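## 4. Fixture congestion and reported tiredness

The claim that crowded fixture lists wear players down is repeated so often that few papers stop to test it. We are not convinced the usual evidence supports it. 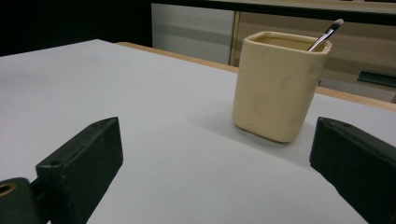 **Figure 3.** Square cream-colored cup on a white tabletop.

### 4.1 What the questionnaires show

Bittencourt and Marinho collected 586 post-match questionnaires from four semi-professional clubs (Astel, Brarden, Caldeira and Gollora) over one season ending in May. Players rated their tiredness on a ten-point scale the morning after each match. Of the 586 forms, 283 followed a match played within four days of the last one. The authors report higher scores in this group and treat the gap as an effect of the schedule.

We have two objections. First, the forms were handed out by coaching staff, who knew which weeks were crowded and had complained about them in the local press. A player asked by his own coach whether he is tired may well give the answer he thinks is wanted. Second, Caldeira and Gollora had cup runs that season, so most of their short-rest matches were also away matches with long bus rides. Travel and rest days cannot be pulled apart in this sample, and the original paper does not try.

### 4.2 Minutes played

Playing time is a better place to look, though it has problems of its own. We went back to the club records and kept only players with more than 1,000 minutes in the season. That left 169 of the short-rest forms. Within this smaller set the difference in tiredness scores shrank to less than half a point - hardly enough to hang a rule change on.

It could be argued that regular starters are simply fitter and so hide the effect. That is possible. But the argument for a winter break has always been made on behalf of exactly these players, and if the effect is hard to find in them, the case needs stronger data than a morning-after rating.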